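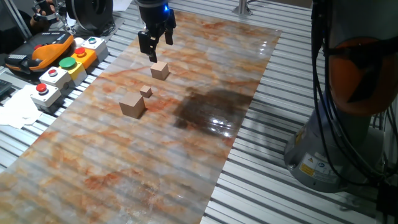 What happens to your shares when a company leaves the stock exchange? You still own them. The company still exists, you keep your votes and your right to any dividend, and your name stays on the register. What goes is the daily price and the ready supply of buyers.

Last updated: September 1, 2019

Small investors in Gedivport have had reason to ask this summer. In July the board of Mikuš, a packaging maker listed on the town's junior market, said it wanted to give up its quotation. The plan needs the backing of 75 per cent of the votes cast at a general meeting. The founding family holds a large stake and has said it will vote in favour.

The board's case is mostly about money. A listing brings adviser's fees, audit work to a tighter timetable, exchange charges and the printing and posting of reports. Mikuš has raised no new capital from the market since it joined, and on many days its shares do not trade at all. The directors say the cost is hard to defend in a year when profits have been flat.

Shareholders who want to get out first have been offered a tender at 27 pence a share, paid for from the company's own cash. The price is above where the shares stood before the news but well below what many people paid at flotation. Those who do nothing will stay in as owners of an unquoted company.

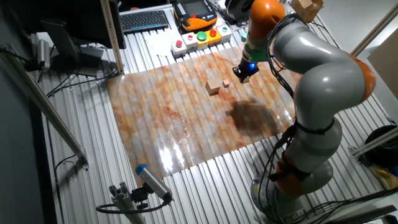 One long-standing shareholder, writing to this magazine, said the tender price felt like an invitation to leave by the side door. She had bought for the dividend, she wrote, and would have voted to keep the listing and cut directors' pay if anyone had asked. She has not yet decided whether to sell.

Her position is a common one. An investor with a small holding has little say when a family votes as a block, and the choice comes down to a price today against an uncertain one later. Stockbrokers in the town report plenty of calls, most of them about tax and about whether shares can remain in a savings plan once the quotation goes. The rules differ from plan to plan, and the plan manager should be asked before the tender closes.

Iva, a chain of garden centres, left the same market some years ago. It set up a matched bargain service through Ralevton, a dealing firm that keeps a list of people who want to buy and people who want to sell. When two orders meet, the trade goes through. Commission is higher than on the exchange, with a minimum of 30 pounds a deal, and sellers can wait for months. Iva did go on paying dividends, and it still sends out a yearly report, though a shorter one.

Mikuš says it is talking to Ralevton about a similar arrangement but has signed nothing.

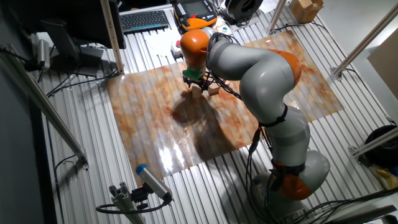 Can the plan still be stopped? Only by votes against it at the meeting, or by the board changing its mind. A shareholder who holds through a broker's nominee account has to tell the broker how to vote, and the broker's deadline normally falls several days before the company's own.

The circular gives the full timetable. Tender forms must reach the registrar before the meeting is held, so shareholders will have to choose without knowing the result. If the vote fails, the tender lapses and the forms are void.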